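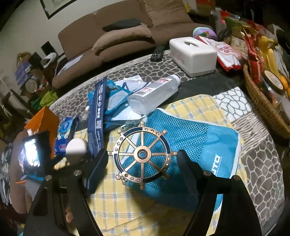

Ship's wheel, blue and gold, back bedroom at Pickering.

Ticket: Wi-Fi drops in back bedroom
Opened by: Hayley Goodall
Assigned to: Derek Whitlock
Status: Resolved

We use cookies to improve your experience on this site. Accept | Manage settings

Hayley Goodall, 15 March 2019
Wi-Fi in the back bedroom drops several times an evening. The phone shows full bars but pages won't load. After a minute or two it comes back. Front rooms are fine. Router is a Linik, in the hall closet. There is a Kadano extender on the landing. I have restarted both twice.

Derek Whitlock
Thanks. Please run a speed test next to the router and another in the back bedroom. Also check whether the extender uses the same network name as the router.

Hayley Goodall
Next to the router: almost 200 down. Back bedroom: 84 when it works, then nothing. Same name on both, yes.

Derek Whitlock
84 is fine for that distance, so I don't think signal is the problem. Two things to try:
1. Log in to the extender and look at its address. It should be set by the router.
2. Look for a setting called DHCP server on the extender. It should be off.
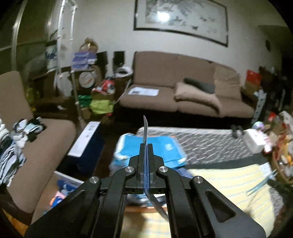

Back bedroom, bed end.

Hayley Goodall
DHCP server was on. I turned it off and the extender restarted by itself. Now I can't get to its settings page at all. Wi-Fi still works.

Derek Whitlock
That's expected – it has picked up a new address. Open the router's device list and look for Kadano. Then forget the network on each phone and laptop and join again, or they may hang on to the old address.

Hayley Goodall
Found it. Rejoined everything except the printer, which is on a cable. One drop last night at 8, none after that.

Derek Whitlock
Update the extender firmware while you are in there, and leave it plugged in until the light goes solid.

Hayley Goodall
Updated. Three evenings now with no drops. OK to close.

Derek Whitlock
Closing. Reply here if it starts again and the ticket will reopen.

Was this helpful? 8 people found this helpful
Share 2 | Comments 0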